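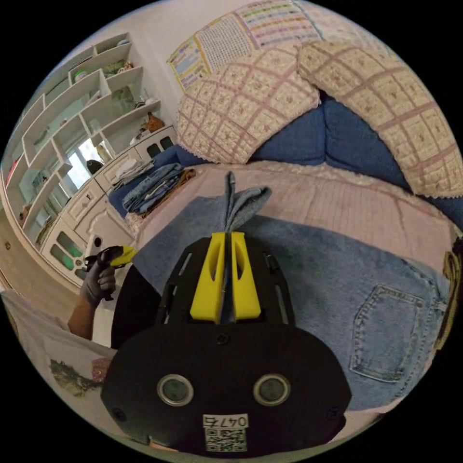 Light blue jeans laid out on the bed.

I'd been trying to get Khrystyna Pasichnyk on the phone since spring, and when she finally called me back she was eating a sandwich in her car. "I've got until my next drop-in," she said, "so talk fast." I did not talk fast. We went for over an hour, sorry Khrystyna!

If you live anywhere near Zulthorpe you may know her as the woman behind the Tkachuk Room, the free peer support group for people who are grieving or anxious or just plain worn out. It meets upstairs from the old Werner pharmacy, and I'd walked past that door for years without knowing what went on up there.

She started it after her brother died. "I went to a grief group in the city and it was lovely, but it was a long bus ride each way and I'd cry the whole ride home," she told me. "I thought, why can't I cry ten minutes from my house?" So she asked Daryna Kravchuk, a retired school counselor she knew from choir, to help her run an evening. The first one drew two people, and one of them had come for the yoga class.

"He stayed, though," Khrystyna said. "Tymofii Chornovol. He does our chairs now and he still hasn't been to yoga."

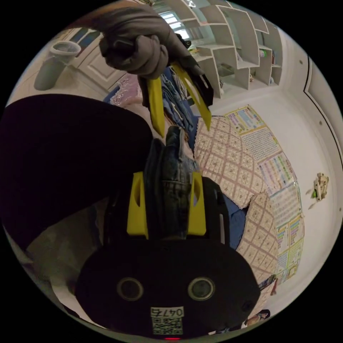
I asked what a regular evening is like, because I'll admit the words "support group" make me want to hide in the bathroom. She laughed at me for a while. There's tea, there's a short check-in, and you can pass. Lots of people pass. One woman passed for months and then talked for most of an evening about her divorce (everybody let her). Phones go in a bowl by the kettle. If someone sounds like they're in real trouble, Daryna sits down with them afterward and they call a crisis line or a doctor together.

"We're not therapists and we say so every single time," she said. "I'm a dental receptionist. I can listen to you and I can find you a number to call."

These days a good night is 23 people, which is a squeeze up there. They've had 233 sign-ins since last September, and Khrystyna would like a bigger space, preferably one without stairs. She's looked at the Dumport community hall but the rent made her gasp. Chak-lun Peng, who leads the Tuesday-type crowd she calls "my night shift guys," wants to try a morning group for people coming off work. She's all for it as long as she doesn't have to be awake.

Before she hung up I asked how she was doing herself. Long pause, some sandwich. "Better than I was," she said. "I still save up things to tell him. Then I go upstairs and tell Daryna."

The door is the green one on the side, and you don't need to sign up first.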